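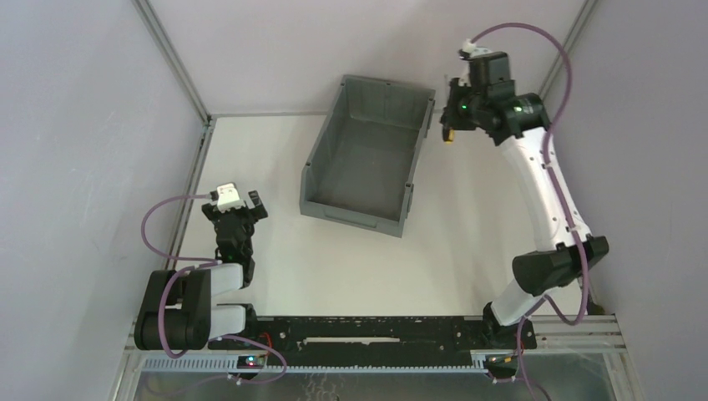
Keeping a Straw Bag Alive Past September

Straw bags are sold as carefree, mostly by people who have never owned one. Mine is a Tremarmont tote, bought for $119 in a weak moment, and it has needed more looking after than my car.

Crumbs first. Turn the bag upside down over the sink and go along the weave with a dry, soft toothbrush. For sunscreen smudges, use a barely damp cloth and one drop of dish soap, then wipe again with plain water. Don't soak it – I did that to my last one and it dried in the shape of a hat.

If the sides have caved in, stuff it with rolled towels, hold a steamer about 12 inches away and nudge things back where they belong. Leave the towels in overnight.

Loose ends of fringe can be snipped, never pulled. Pulling is how a fringed bag becomes a plain one.

Leather handles get a little conditioner twice a summer. Test it underneath, where only your knees will judge.

For winter, use a cotton pillowcase on a shelf. Hooks stretch the handles, and plastic bags trap damp – mine came out smelling like a basement with ambitions.

Updated April 9, 2026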